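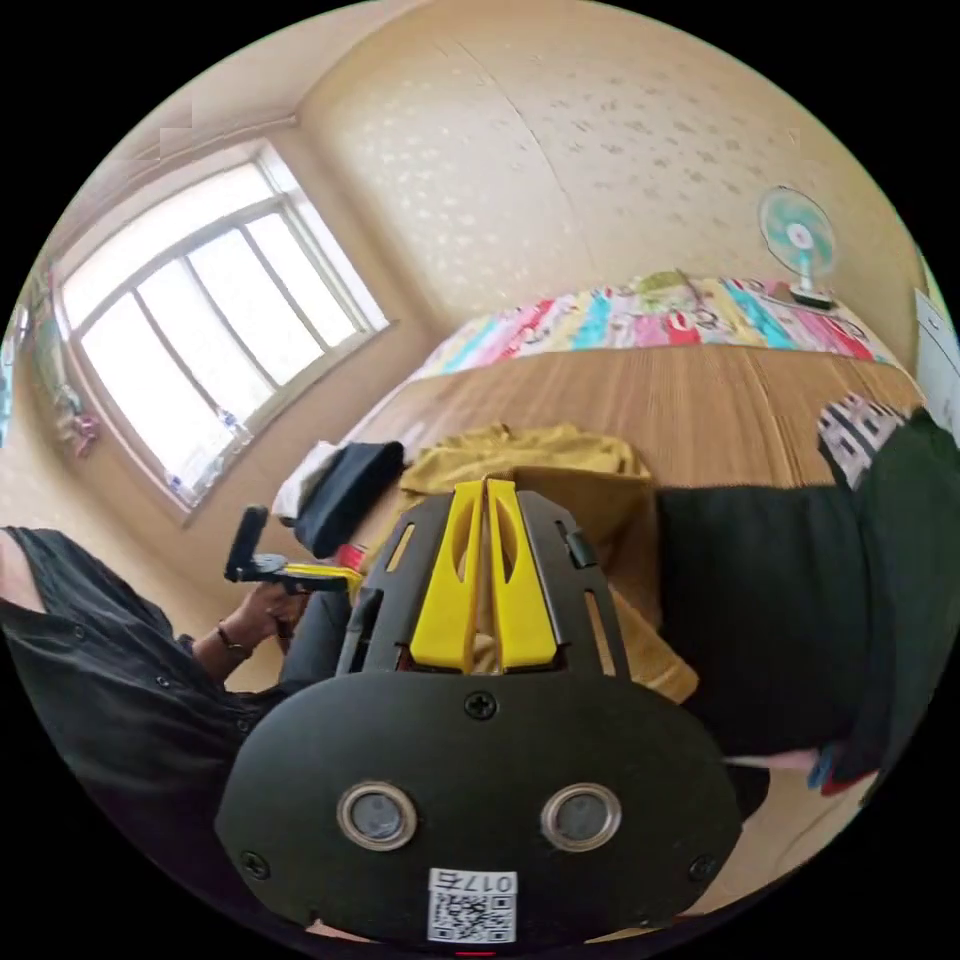
Two-Handed Cloth Folding: Project Report
Cadi Dafis, 26 Sep 2020

My part of the project was the software that turns gripper recordings into training data for Fulleck, our folding policy. I came in knowing a bit of Python and almost nothing about learning from demonstrations, and I loved it!

Each demonstration uses two grippers, so there are two video streams with separate clocks. My first loader matched them by file start time – a terrible idea. The streams were up to 247 ms apart, enough for one hand to let go of the cloth before the other had it.

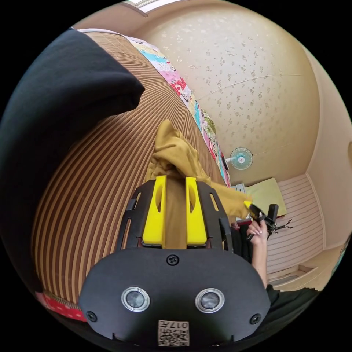
The fix was a small tool I named Jalten. It finds the open-and-close signal we make at the start of each take and lines up the streams from there. I also added a check that drops takes where tracking gets lost in the folds. We kept 38 takes.

Planning was harder. Fulleck picks a grasp point for each hand, and at first both hands wanted the same corner. Adding a penalty for close grasp points helped a lot, although long thin bunches of cloth still confuse it.

Next I want to try predicting both grasps together – and write proper tests for the loader.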